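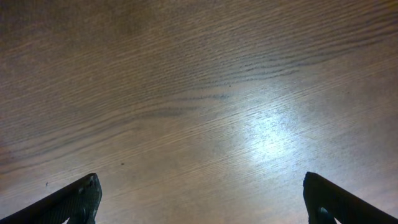 The grain on the big table at Hollinby

We do love that table, little marks and all, and it is the best spot we know for making up the toiletry boxes -- plenty of elbow room, and good light on a bright morning. We'd like 60 boxes ready by the end of June, so do come and lend a hand if you can spare an hour!

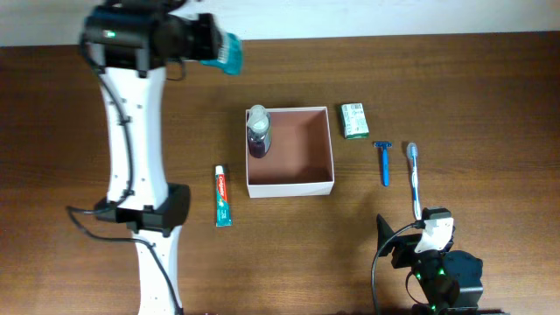

Each one gets toothpaste, a toothbrush, soap, a razor and a small pump bottle, and we like to stand the bottle in a corner first and tuck the rest in round it. We are still 23 toothbrushes short, so if you have any new ones at home, still in their packets, the Plornoler Road shop will gladly take them in until 4.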